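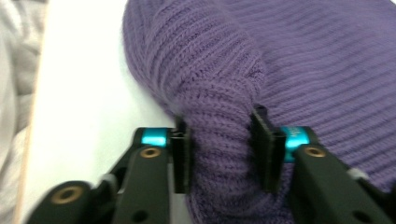 印刷する | メールで送る

手持ちグリッパー用の指先パッドを取り替えながら比べた話を、忘れないうちに書いておきます。長くなります。いつも長いと言われるのですが、今回もたぶん長いです。お茶でも飲みながら、気が向いたところだけ拾って読んでもらえたらうれしいです。

比べたのは二種類で、ひとつはCatnessの筋入りの硬めのパッド、もうひとつはDelićのつるんとした柔らかいパッド。本体はどちらもGrurnnessの手持ちグリッパーで、両手に一台ずつ持って使います。記録はFundexの収録ソフト。去年の12月からずっとこの組み合わせなので、画面のどこに何があるかはもう目をつぶっていてもわかります(ボタンの名前はいまだに覚えられません)。

つかむ相手はニット帽にしました。799円。レジの横のかごに入っていて、リブがはっきりしているし、色も白いボードの上で見分けやすそうだし、これだ!と思ってその場で買いました。実験のために服飾売り場をうろうろする時間、けっこう好きなんですよね。手触りを確かめるふりをして、親指と人差し指でつまんで、ちょっと持ち上げて、伸び具合を見て、また戻す。店員さんには相当なニット好きだと思われているはずです。

で、ニットってつまむのが本当に難しいんです。箱やコップなら、指を当てて閉じればだいたい形が決まります。ニットは閉じたぶんだけ逃げる。逃げたと思ったら、今度は寄ってきて束になる。人間の指だとその「寄ってくる感じ」で加減ができるのですが、グリッパー越しだとそれがレバーの重さにしか出てこないので、最初のうちはみんな握りすぎます。わたしもいまだに握りすぎます。

まずCatnessから。パッドの表面に細い筋があって、これがリブの編み目によく引っかかります。閉じはじめの浅いところでもう生地がついてくるので、あまり深く差し込まなくていいのが楽でした。帽子の縁を軽くひねって束にしたいときなんかは、断然こっちです。

ただ、引っかかるということは、離れにくいということでもあって。開いたのに編み目が筋に残って、手首をちょっと振らないと落ちてくれないことが何度かありました。この「ちょっと振る」が収録データに入るのがすごくいやなんです。あとで学習に使うと、そこだけまじめに真似されたりするので。ロボットが何もつかんでいないのに手首をぷるぷるさせるのを見たことがある人なら、わかってくれると思います。

Delićのほうは、離れのよさが気持ちいいです。開けば、すっと落ちる。最初に使ったときは思わず声が出ました。表面がやわらかくて少し沈むので、生地をはさむというより包む感じに近くて、毛羽もあまり傷まない気がします。気がする、としか言えないのは、帽子をひとつしか買わなかったからです。同じものをもうひとつ買っておけばよかった。

困ったのは浅いつかみで、布の表面だけをさらっとつまもうとすると滑ります。滑るので深く入れる、深く入れると下のボードまで押してしまう、押すと指先が少し開く、また滑る。この輪にはまると抜け出せなくて、ひとりで「待って待って」と言いながら何度もやり直しました。慣れの問題もあると思います。パッドを替えた直後は、手がまだ前のパッドのつもりで動いているんですよね。

ちなみに試行はパッドごとに41回ずつです。半端ですよね。きりのいい回数にするつもりだったのに、Catnessの側で保存を一回多く押していて、それを消すのも惜しくてDelićも同じ数に合わせました。こういうところで几帳面さが変な方向に出ます。

記録の話も少し。Fundexはフレームの抜けを収録ごとに出してくれるので助かっています。いちばん長い収録で1125フレーム、抜けはなし。前に使っていたケーブルだと肘を曲げた拍子に途切れることがあって、そのたびに最初からやり直しでした。巻いて束ねて腕に沿わせるようにしてから、だいぶ落ち着いています。見た目はごちゃっとするんですけどね。

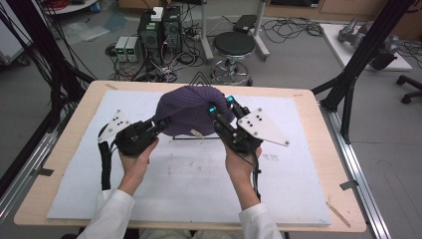 両手で持つときのコツみたいなものも、だんだんわかってきました。左右を同時に閉じないこと。先に片方を当てて帽子が動かないようにしておいて、もう片方で閉じる。同時にいくと生地が真ん中に寄って山になって、どちらの指も中途半端なところをつかんでしまいます。わたしは右で閉じるほうが得意なので、左は押さえ役にすることが多いです。左利きの方がどうしているのか、すごく知りたいです。

あと、袖。長袖で作業すると袖口がケーブルに触ります。まくればいいのですが、まくると今度は肘のあたりでもたつく。袖にぴったりしたゴムの入った上着を探しているところで、これもまた服飾売り場をうろうろする理由になっています。

グリッパーの外側に付いている板のことを前に質問されたので、ついでに。うちでは黒い点の入った白い三角の板を付けたまま使っています。手首をひねる動作のとき、これがどうしても机や相手側のグリッパーに近づくので、両手を寄せる作業では肘を少し外に張るようにしています。肩はこります。休憩を入れてください、わたしにも言っています。

開き幅は、二つのパッドで条件をそろえるのに苦労しました。Delićのほうが厚みがあるので、同じだけレバーを戻しても隙間が狭くなるんです。最終的に、開始位置で隙間が8ミリになるように両方調整して、そこから閉じることにしました。最初からこれをやっておけば、午前中の分は捨てなくてすんだのに。午前中の分は捨てました。さようなら。

パッドの交換そのものは、Catnessのほうが圧倒的に楽です。Delićは向きがあって、裏返しでも一応はまってしまうのが曲者。はまるけれど、閉じたときに先だけ当たって根元が浮きます。何か変だなあと思いながらしばらく続けていて、横からのぞいてようやく気づきました。矢印でも印でもいいから何か付けてほしい、と思って、とりあえず自分で白いペンで点を打ちました。

じゃあどっちがいいのか、という話ですが、リブの深いニットをつまんで、ひねって、持ち上げるところまでならCatnessです。置くところまで含めて一連で収録したいならDelić。わたしは置くところまで録りたいので、しばらくDelićで続けるつもりでいます。ただ、浅いつかみがもう少し安定してくれないとつらいので、表面に細かい砂目をつけたものを自分で作ってみようかと思っています。右だけCatness、左だけDelićという組み合わせも考えました。押さえ役は離れのよいほう、閉じる役は引っかかるほう。理屈は合っている気がするのに、左右で重さの感じが変わるのが想像以上に落ち着かなくて、少しさわってやめてしまいました。これは根性が足りなかっただけかもしれないので、元気なときにもう一度やります。

タオルではどうですか、とさっそく返信をいただきました。ありがとうございます!タオルはまだちゃんと比べていません。パイルの輪っかがCatnessの筋にかかりそうで、ちょっとこわいです。古いのが家にあるので、それを持ってきて試してから書きますね。

薄いTシャツ生地についても聞かれました。そちらは前にDelićだけで少しだけ触っていて、一枚だけつまもうとすると下の層までついてきて、なかなか思うようになりませんでした。二つ折りの上だけめくる、みたいな動作がうまい方がいたら、ぜひやり方を見せてほしいです。指先を少し斜めに入れるといいと聞いたことはあるのですが、わたしがやるとしわが増えるだけで。

追記(2024年10月27日):パッドの調整について書いた「隙間」は、指先ではなくパッドの中央で測った値です。指先で測るとDelićは少し違って見えるので、同じ条件で試す方は真ん中にゲージを入れてください。書き方がまぎらわしくてすみませんでした。

追記をもうひとつ。帽子の型崩れを心配してくださった方、やさしい。縁のところが少し伸びたくらいで、かぶれます。次はタオルと、あと砂目のパッドが形になったらまたここにつなげて書きます。

印刷する | メールで送る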